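Patricio Saavedra wants me to believe that a box can change the way I keep house. He has been saying so for long enough that he no longer hears how it sounds.

We meet in Sutstead, where he runs a home-sorting course under the name Cenereo. The course costs £80 and takes up most of a day. There is a shorter version at £59, which he describes as "the same thing without the cupboards".

The idea is easily told. You clear a table, put one open box in the middle of it, and deal with whatever has piled up in a drawer or on a shelf. Things that will be used go in the box. Things that won't go out of the door. I put it to him that my grandmother did this every spring and never charged for it.

"Your grandmother probably did it well," he says. "Most people who come to me have bought a lot of storage and put nothing away. They've got boxes inside boxes."

Then why sell them another one? He shifts in his chair. The box isn't included in the price, he says, and people are welcome to use a washing-up bowl.

He does have views on what makes a good one. It should be open at the top, because lids turn into shelves. It should let some light through, so that you can tell what's at the bottom without tipping it out. He once preferred solid colours and changed his mind last August, after a course in Sosa where, he says, half the room forgot what they had put away before lunch.

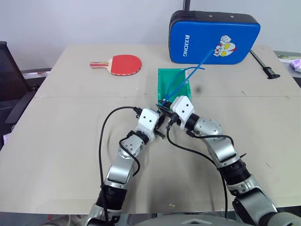

A green open-topped box on the table, with two thin blue tubes and a blue pad behind.

Long, thin things are his favourite argument. Tubes, straws, knitting needles and rolled paper never lie flat in a drawer, and he would have them stand up in a box with their ends showing. I say that they fall over. "They fall over if there are two of them," he admits. "You need company in there." It strikes me as a poor advertisement for owning less.

I ask for evidence that any of it lasts. He tells me 221 people have taken the course and that he wrote to all of them afterwards. Of those, 90 replied. He seems pleased with that. I ask what the other 131 are doing. "Living their lives, I hope."

Some of the 90 were back where they started, and he doesn't hide it. One woman had filled her box and slid it under the bed, where it stayed. He has since added a session on going back to the box, though only to the dearer course.

A storage firm, Rasow, has asked him to put his name to a range. He hasn't said yes. He hasn't said no either, and when I ask which way he's leaning he talks for some time about hinges.

Before I go he offers me a place on the next course, which starts on 24th February. I tell him I'll try the washing-up bowl first.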